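The Bottle Run
A short story

Damián Ibarra had promised the club that the gripper would be ready by Friday, and it was Friday, and the gripper was ready if you didn't count the thumb trigger, which stuck.

"It doesn't stick," said Kiro. "It hesitates."

Kiro was the youngest of them and the only one who had read the whole rule book for the Nasell Cup, including the part about parking. She had her hand around the grip already. She had hardly let go of it since school got out.

"Table's all yours," Damián said. "Go!"

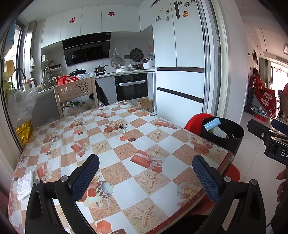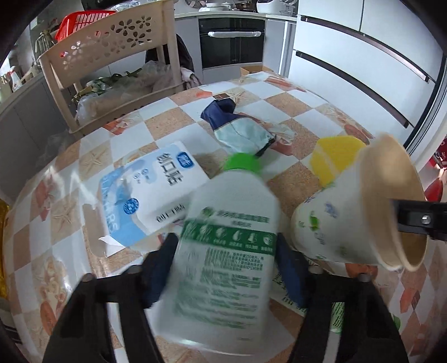
The idea was simple, and Kiro loved it so much that she explained it to anyone who stood still. You didn't program the robot to pick things up. You picked things up yourself, by hand, with a gripper shaped just like the robot's, over and over, in a real home with real clutter on the table. Then you fed all of it to the robot and let it work out what you meant. The rules asked for 864 good picks. They had a kitchen, a round table and one evening.

"What counts as good?" asked Beltrán, who was keeping the tally and took the job seriously. He had brought his own clipboard.

"You grab it, you lift it, you set it down where you wanted to," said Kiro. "And you don't say a bad word, because the microphone's on."

"The microphone is not on," said Damián.

"It was on in March."

It had been on in March. The whole club had listened to that recording, and Damián's little speech to a dropped egg was still quoted on the bus.

They worked in turns of 20. Kiro was quick and a little wild. She came at things from the side, squeezed early and swung them up like she was scoring a goal. Beltrán was slow. He lined up the fingers, breathed out, closed them, waited, and only then lifted, and when he put a thing down you couldn't hear it touch. Damián watched the two of them and thought that somewhere inside the robot there was going to be an argument.

"Is that bad?" Kiro asked when he told her. "If we're different?"

"I think it's great. If everybody does it the same way, it only learns the one way. Then somebody moves the cup over and it's lost."

"So I'm helping by being messy."

"You're helping by being you."

"He means messy," said Beltrán, and made a mark on the clipboard.

By the time the windows went dark the trigger had stopped hesitating and begun to stick in earnest. Kiro took the handle apart at the end of the table with a screwdriver that was too big for it. There was a spring in there the size of a grain of rice. She knew it was that size because she dropped it, and the three of them got down on their knees and hunted for it with their phones lit up, and Beltrán found it under his own shoe.

"Don't move," said Damián.

"I wasn't going to."

"Don't breathe, either."

Kiro picked the spring up on the tip of a damp finger. She could feel her heart going. It was ridiculous how much she wanted this to work. The team from Plullulitz had a real lab with a real bench, and a teacher who had built arms for a living, and they had posted a video of their robot folding a shirt. She had watched it 13 times. She didn't even hate it. The sleeves came over so neatly – first one, a little pause, then the other – that each time she wanted to clap.

She fitted the spring, closed the handle, and squeezed. The fingers came together without a sound.

"Oh, that's lovely," said Beltrán, who never said things were lovely.

After that it went fast. They stopped talking except to call the turns. Kiro noticed that she had begun to breathe out before she closed the fingers, and that Beltrán, on his last few, had started coming in from the side. Neither of them mentioned it. Damián ate a cold dumpling standing up and kept an eye on the storage light.

"How many?" he asked at last.

Beltrán ran his pen down the column, then ran it down again. His lips moved.

"We need 11 more," he said.

Kiro looked at the gripper, and at the two of them, and at the clock on the stove, which was never right anyway.

"Let me do five," she said. "You do five. And Damián gets the last one."

"I'm the adviser. I'm not supposed to touch it."

"It's not in the rules. I read the rules."

He wiped his fingers on his jeans and waited for his turn. When it came he held the thing much too tightly, the way new people always did, and Kiro reached over and loosened his thumb.

"Slow," she told him. "Then all at once."

Posted 22/09/2023
Shares: 20 | Comments: 3

Comments

marlo_t
I coached a team like this and the spring part made my palms sweat. We lost one in a carpet. More Kiro please!

Wrenfield
Loved that they copy each other by the end and don't say so. Do we find out how the Cup goes?

oldgearbox
Too big a screwdriver, every single time. Great story.

More stories
The Shirt at Plullulitz
Low Battery
What Beltrán Wrote Down
Saturday at the Nasell Cup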